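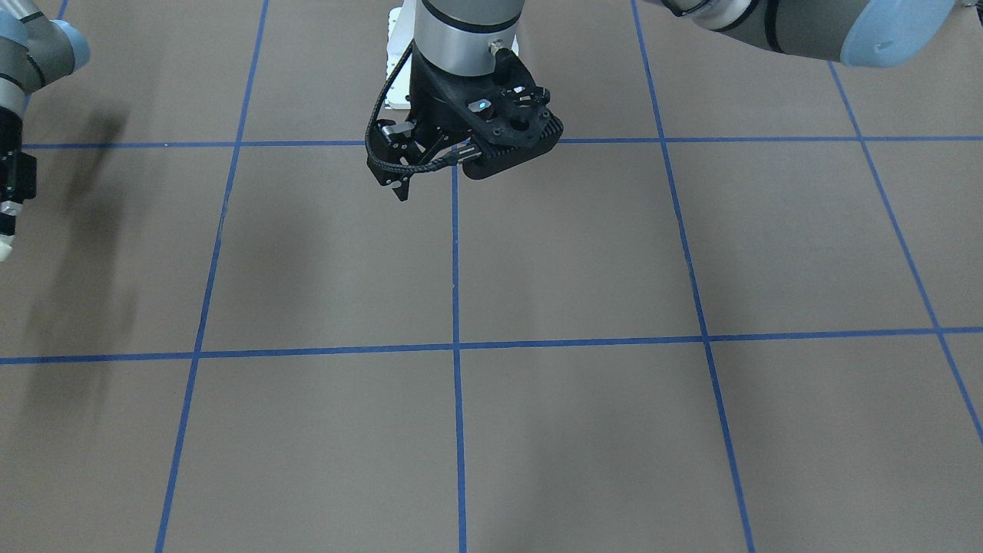
작업대에 테이프로 칸을 나눌 때 어디부터 붙이는 게 좋을까요?
가장 긴 줄을 먼저 붙이고, 그 줄에 자를 대어 나머지를 맞추면 됩니다.

생활 > 작업실 > 작업대 정리

작업대에 파란 테이프로 칸을 그어 쓴다고 했더니 물어보시는 분들이 계셔서 조금 길게 써 볼게요. 저도 처음엔 눈대중으로 쭉쭉 붙였다가 저녁 내내 떼고 다시 붙이고 그랬거든요(그날 저녁밥을 밤 열 시에 먹었어요).

바닥이 회갈색에 살짝 얼룩덜룩한 무늬라 연한 색 테이프는 잘 안 보일 것 같더라고요. 파란색은 멀리서도 선이 또렷해서 마음에 쏙 들어요! 테이프는 스카스톤 매장에서 샀고, 진열대에 있던 다른 색도 잠깐 고민했지만 역시 파랑이었어요.

칸은 크게 잡으시길 권해요. 예전에 잘게 나눠 본 적이 있는데 물건이 자꾸 선을 넘어가서 결국 칸이 있으나 마나였어요. 큼직하게 나누면 상자 하나를 통째로 올려도 여유가 있고, 보기에도 시원시원하고요.

붙이는 요령이라면, 먼저 마른 천으로 먼지를 싹 닦고요. 양 끝에 연필로 살짝 점을 찍은 다음 테이프를 길게 풀어서 팽팽하게 당긴 채로 한 번에 내려놓으세요. 조금씩 누르면서 가면 꼭 중간에서 휘어요. 끝은 2cm쯤 남기고 싶으실 텐데, 저는 그냥 바짝 잘라요. 남겨 두면 소매에 걸리더라고요.

에테네시 언니는 줄이 만나는 자리마다 겹친 부분을 칼로 도려내던데, 저는 손이 그렇게 야무지지 못해서 그냥 겹쳐 둡니다. 겹친 데가 먼저 들뜨긴 해요. 그럴 땐 손톱으로 꾹꾹 눌러 주면 한동안은 또 괜찮고요.

참, 떼어 낼 때는 천천히, 거의 눕히다시피 당기세요! 10월에 급하게 확 잡아당겼다가 끈적한 자국이 남아서 한참 문질렀어요. 식용유를 조금 묻혀 닦으니 지워지긴 했는데, 겉면 재질마다 다를 테니 구석에 먼저 해 보세요.

칸마다 이름표를 붙이냐는 질문도 있었는데 저는 안 붙여요. 쓰임새가 매번 바뀌어서요. 어떤 날은 뉘베리 상자를 크기별로 놓고, 어떤 날은 단추랑 실을 색깔별로 펼쳐 놓고 그래요. 이름표가 필요하면 작은 종이를 올려 두는 정도로도 충분하더라고요.

다음엔 테이프 대신 끈으로 칸을 나눈 예시 암바예 님 작업대 이야기도 올려 볼게요. 허락은 이미 받아 뒀어요 :)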